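Notebook - bean storage, July

Back on the question of whether the double-walled glass does anything for the beans. Borislav is convinced. I am not, and I'd like that on paper before we order more of them.

His argument, as he put it to me over lunch: two walls, air between, so the beans sit at a steadier temperature and stay fresh longer. My argument: beans go stale from air and light, and clear glass lets in all the light there is. The second wall is for keeping your fingers from getting burned on a hot drink. I can't see what it does for something that sits at room temperature all day anyway.

Setup is the same as last time. White table, red mug, beans in the glass, lid off for the session. Perić dark roast, bag of 342 g opened for this and nothing else.

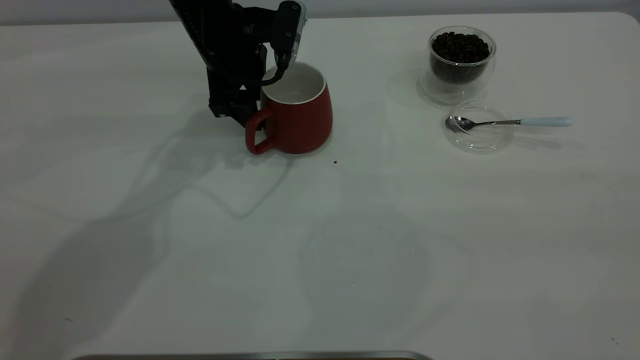
Red mug and the bean glass, bench setup.

Filled most of the way, which is how Borislav wants it. Less air on top of the beans, he says. Fair enough, but the lid is off half the morning while we scoop, so whatever we gain we give back. If we want to test the glass we should be testing it shut. I've said this twice now.

The lid bothers me too. The Dundell sheet calls it "snug". I turned the full glass over above the sink with only the lid holding it and lost beans straight away. Marin says I had it on crooked. I did it again with Marin watching and lost fewer, so maybe a little crooked. Still wouldn't call it snug.

Smell check, 2 p.m.: three of us, blind, glass against the rolled-down bag. Borislav picked the glass as fresher. Marin picked the bag. I couldn't tell them apart and wrote down "same". I don't see how anyone gets a result out of that. 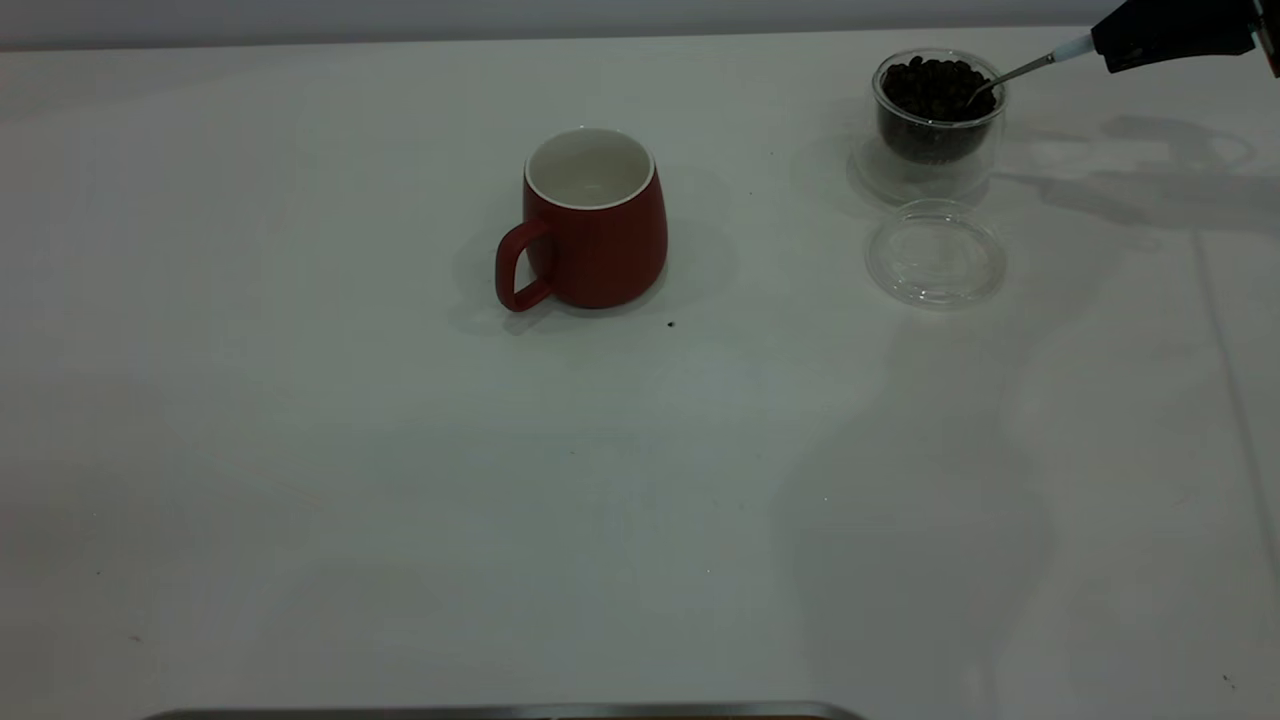

Scooping is the weak point in all of this. We keep saying "one spoon" as if it were a measure, and it isn't. With the beans heaped up near the top, the bowl of the spoon goes in and gets buried, and what comes out depends on the angle and on luck. Two scoops by the same person on the small scale did not agree, and I wouldn't trust two more. Either we weigh every dose into the mug or we stop writing spoon counts in the log. I vote for weighing. Marin thinks it's overkill for a taste test. It probably is, but then let's not draw a curve through it afterward.

Also the mug. White inside, good for judging color once brewed, no complaints there. But it's wider at the bottom than at the top and I can't see how far up the dose comes without tipping it. A plain straight cup would be easier. Vivum has some, price unknown, ask.

Where the spoon goes between doses: we agreed on the lid, laid flat in front of the glass, so it isn't on the bare table.
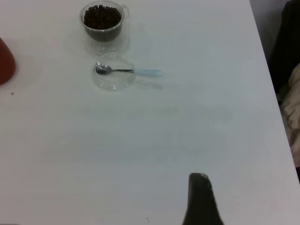
I'm fine with that as long as somebody wipes the lid before it goes back on. Coffee oil on the rim is exactly the kind of thing that ruins a smell check a week later, and then we'd be blaming the glass for it. Or crediting it.

Privside wants a recommendation from us. At the moment mine would be: nice to look at, don't pay extra for the second wall. Borislav will want to write his own paragraph and he should.

To do
- same roast, single-wall jar next to this one, both kept shut
- one of each in the cupboard, one of each on the shelf by the window
- weigh doses, no spoon counts
- repeat smell check with more noses, and don't let Borislav pour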